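Notes from the Robot Club bench

Hello again from the back half of the building! It's been a busy May, and I'm typing this with one eye on the clock and a cold cup of coffee next to me, so forgive the rambling.

A lot of you have asked what the two-arm team is up to. The short answer is that we're doing furniture and pipe this term. Big, awkward, slippery things that one arm can't handle well alone. The team calls the whole project Pleduvon (I've given up asking where the name came from), and most of our sessions go into getting two arms to work on the same object without arguing over it. 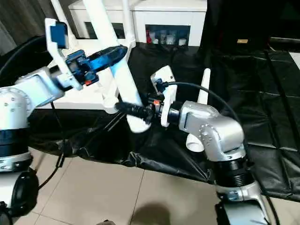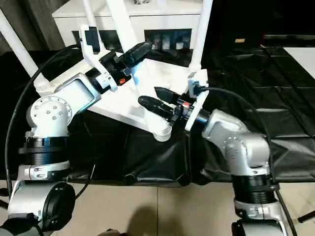
White pipe in the first one, white chair in the second.

What we've been learning

Pipe first. A long pipe sounds like the easiest thing in the world to hold, right up until you grab it near one end and the other end starts steering. A tiny wobble at the grip turns into a big swing up top. So we practice approaching with one arm, settling, and only then bringing in the second one. Slow, slow, slow. I have a sign over my desk that says the same thing and I still don't follow it.

The chair is a whole different headache, and I mean that lovingly. There's no obvious place to take hold of a chair! Everybody had an opinion. Seat edge, leg, somewhere in between, and of course each choice changes what the other arm can reach. We spent one entire evening on that question and I went home happy.

Vasilică Căpraru has been running the practice log for us, and it's a thing of beauty. We're at 1,515 logged attempts since the start of the term, good and bad, all with a short note. My favorite note so far just reads "no." We had hoped for 1,000 by the end of the school year, so I think we can stop worrying about that part and start worrying about the report, which is still mostly headings.

Also, a cable reminder for everybody who drives the arms. Leave slack, look at the wrist before you rotate it, and if you feel the urge to do a full 360 on any joint, please come find me first and we'll talk about it.

Getting ready for Cendmont

The Cendmont student showcase is our next big thing. We get a table, two outlets and seven minutes, and those minutes include setup talk, so we can't just stand there and admire our own robots (tempting as that is). The plan right now is to open with the pipe and then do the chair if we feel brave. If we don't feel brave we'll do the pipe twice and answer questions very slowly.

The Jekska group from across town will be there too. They were really kind to us last year when our laptop wouldn't talk to anything, so go say hi.

I need two people for the table who like talking to younger kids, plus one person who can park a van. Parking at Cendmont is tight. I'm serious about the van.

Odds and ends

The Kawaguchi room is ours again for the planning meeting, same time as before, 6:30 in the evening. Snacks welcome, but they stay on the planning side.

New members can still join this term. You don't need to know how to code, and you don't need your own tools. Come watch a session, ask a pile of questions, and if you like it we'll get you on the controls pretty quickly.

And whoever borrowed the long tape measure, I'd love to have it back before the showcase!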